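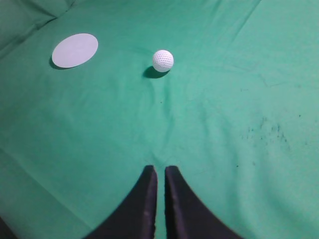 Bekska Hills Par 3 and Practice Ground
Frequently Asked Questions for New Golfers

If you've never set foot on a golf course before, welcome! We get a lot of calls and emails from people who are thinking about giving it a try, and the same questions come up again and again, so we've gathered them on one page. If yours isn't here, call the shop and we'll be glad to talk it through.

Do I need my own clubs?
Not at all. We rent half sets in the shop, for right-handed and left-handed players, and there are junior sets in several lengths too. Plenty of our regulars rented for a whole summer before they bought anything (and a few of them still do).

What should I wear?
Anything you can swing your arms in. Sneakers are fine on both the course and the practice ground, and you don't need a collared shirt. We do ask that you leave metal spikes at home, as they tear up the greens. Bring an extra layer if you're playing late in the day – the back corner by Limsakul Creek gets breezy even in August.

How long does a round take?
The longest hole on our course is under 200 yards, so most beginners get around all nine comfortably in an afternoon, with time left over for a sandwich. If the group behind you is moving faster, just step aside, wave them through, and carry on at your own pace. Everybody here has been the slow group at one time or another.

Can I take a lesson before I play?
Yes, and we think it's a lovely way to start. Our First Swings class covers grip, stance, chipping and putting, and then you walk 3 holes with the instructor so you can get used to where to stand and when it's your turn. Clubs and practice balls are included. Please sign up at the shop or by phone.

What time should I show up?
Come 15 minutes before your tee time. That gives you a chance to check in, find the restrooms, and roll a few putts on the practice green, where there's no charge and no booking.

What if I lose a ball?
Oh, you will, and so does everyone else! Take a quick look, and if it doesn't turn up, drop another one nearby and keep going. Please don't climb down the bank of the creek after it. We sell used balls by the bag at the counter, and they're perfectly good for learning.

Can I bring my kids?
Please do. Children play from the forward tees and need an adult with them at all times, including on the practice ground. The Gakska Room upstairs has tables and board games for anyone who'd like to sit this one out.

Are you open in winter?
The course stays open as long as the ground isn't frozen or under snow. Our last class of the year is on 19th December, and after that the practice ground keeps shorter hours until spring.

Where do I park?
Use the gravel lot off Zernis Road and follow the path to the shop. Parking is free.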